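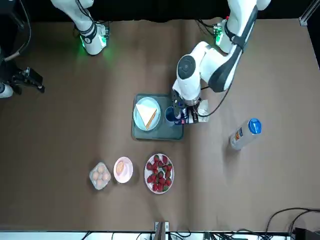 The left arm at the tray, Kakolden planning software, meal service bench.

THE THIRTY-SEVENTH SETTING

From the minutes and notices of the Tovville Office of Domestic Planning, Bench Section

The Section wishes it to be recorded that the planner placed the cup correctly on thirty-six consecutive settings. On the thirty-seventh it held the cup above the tray and did not release it.

The operator on duty followed the standing procedure. The emergency stop was not used, as no limit had been exceeded. The motor currents were steady and the camera feed was in order. The right arm reported itself idle and waiting. The plate and the sandwich had already been accepted by the perception module, and the right half of the tray was marked as free space. There was, in the opinion of the Section, nowhere else for the cup to go.

The log was then read. The planner had produced a valid path to the tray and had scored it. It had produced a second path, identical to the first, and had scored that also. It continued in this manner for 3 minutes, and against each path it had entered the same remark in the field reserved for faults: RECIPIENT NOT STATED.

No such fault exists in the Kakolden manual. The Section wrote to the suppliers at Fadville, who replied with courtesy that the field accepted only numbered codes and could not hold words. A printed copy of the log was sent to them. They did not reply to the second letter.

The Arancibia procedure allows an operator to supply missing values by hand. The operator, after consulting the duty sheet, entered the word TEST. The planner rejected it. The operator entered the number of the bench, which was 5, and this was rejected in the same way. The night supervisor was called and proposed that the field be left blank – a course which had served on every previous setting. It was left blank. The cup remained where it was.

At ten minutes past four in the morning the operator, without authority, entered the operator's own name.

The gripper lowered the cup to the tray and opened. The time taken was well within the permitted range, and the placement error was the smallest the Section has on file. The planner then closed the task and entered a further remark, which the Section reproduces without comment: PLEASE SIT.

The operator has been reminded that food on the bench is the property of the Office and is not to be eaten. The operator has accepted the reminder, and has asked that the minutes show the tray was returned to the store at the end of the shift, with the plate and cup clean.

The Section will resume settings in February. A chair has been requested.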